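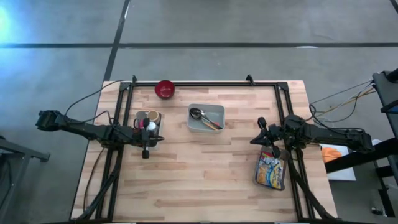
Butcher-block tabletop, grey container on the left.

April 21, 2022

So I finally moved this blog off Vostby and over to Zirkis, and I have feelings about it! Vostby was my first static site generator and I loved it for years (the template syntax still reads nicer than anything else I've tried), but my builds had crept up to 245 seconds. For a blog. With 74 posts on it. I'd fix a typo, push, go make toast, and come back to find it still chewing on the tag pages.

I'd been putting the move off because of my shortcodes. I wrote a pile of them back when I thought every pull quote needed its own special wrapper, and Zirkis doesn't have shortcodes at all — you write small components and import them at the top of the post. I ended up with a find-and-replace script that got most of them, then fixed the rest by hand over two evenings with the TV on.

The part I really like is that drafts live in the same folder as everything else and just have a flag in the front matter. The part I don't like is the error messages. One missing quote mark gave me up to 200 lines of stack trace, and the file name was buried in the middle somewhere.

The RSS feed moved too, so if your reader suddenly shows every old post as new, sorry! I still have to redo the search page, and dark mode is a mess on code blocks. I'll probably get to those next weekend.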